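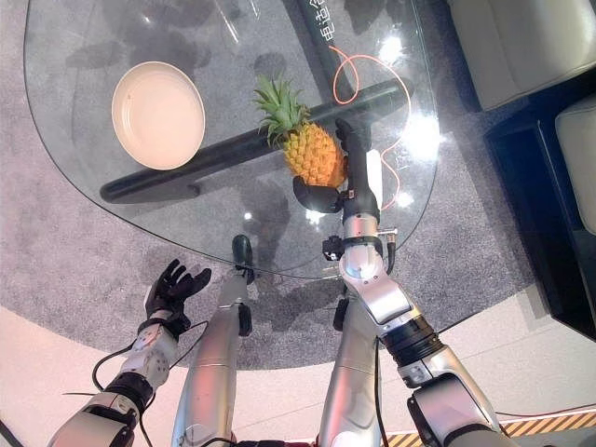

Grulero Glastisch "Claven" - acht Monate mit einer Pfütze auf Beinen

Wer einen Couchtisch mit unregelmäßig geformter Glasplatte kauft, hat sich vorher vermutlich über Rechtecke geärgert. Ich jedenfalls hatte genug davon, mir im Dunkeln die Knie an Ecken zu stoßen. Der Claven hat keine Ecken. Man stößt sich jetzt an Rundungen und weiß vorher nie genau, wo sie sind.

578 Euro hat er gekostet, dazu 50 Euro für die Lieferung bis ins Wohnzimmer. Die Platte wiegt 31 Kilo, steht jedenfalls im Beipackzettel, und mein Nachbar Danang Pelupessy, der beim Auflegen geholfen hat, hält das für eine höfliche Untertreibung. Der Aufbau selbst dauerte keine halbe Stunde. Die Anleitung besteht aus einer Zeichnung und einem Ausrufezeichen.

Zum Glas: Es ist klar, und zwar so klar, dass man den Teppich durchsieht. Unserer ist grau, das geht. Den schwarzen Querbalken des Gestells sieht man ebenfalls immer, quer unter allem, was man abstellt. Mich stört das weniger als erwartet, meine Frau dreht trotzdem jeden Teller so lange, bis er "nicht mehr auf der Schiene liegt". Bei runden Tellern ist das eine brotlose Kunst.

Überhaupt, das Abstellen. Platz ist reichlich da, nur verteilt er sich eigenwillig. Ein cremefarbener Teller und eine Ananas passen bequem nebeneinander, und eine Ananas macht auf diesem Tisch deutlich mehr her als auf unserem alten aus Kiefer. Beim Spieleabend mit vier Leuten sitzt dagegen immer einer an der Stelle, wo die Platte nach innen schwingt, und hält sein Glas in der Hand. Meistens Ikhsan Harahap. Er sagt, er macht das gern.

Putzen: täglich, wenn man es ernst nimmt. Bei Tageslicht spiegelt die Platte kräftig, und jeder Fingerabdruck bekommt seinen Auftritt. Ich wische mit einem Mikrofasertuch und lauwarmem Wasser, den mitgelieferten Reiniger habe ich nach zwei Wochen verschenkt, er roch nach Schwimmbad. Kratzer gibt es bisher keine - der Teller hat allerdings Filzpunkte bekommen, auf mein Betreiben.

Im Mai kam eine Gummiauflage vom Gestell ab. Grulero schickte nach einer Mail kostenlos Ersatz, leider in Grau. Man sieht sie natürlich durch.

Vier von fünf Punkten. Den fünften gibt es, sobald ich weiß, wo der Rand anfängt.

Zuletzt getestet
Obstschale Jelludine, groß
Stehleuchte Ismail mit Dimmer
Filzgleiter im Vergleich
Drei Mikrofasertücher und ein altes T-Shirt
Beistelltisch Claven Mini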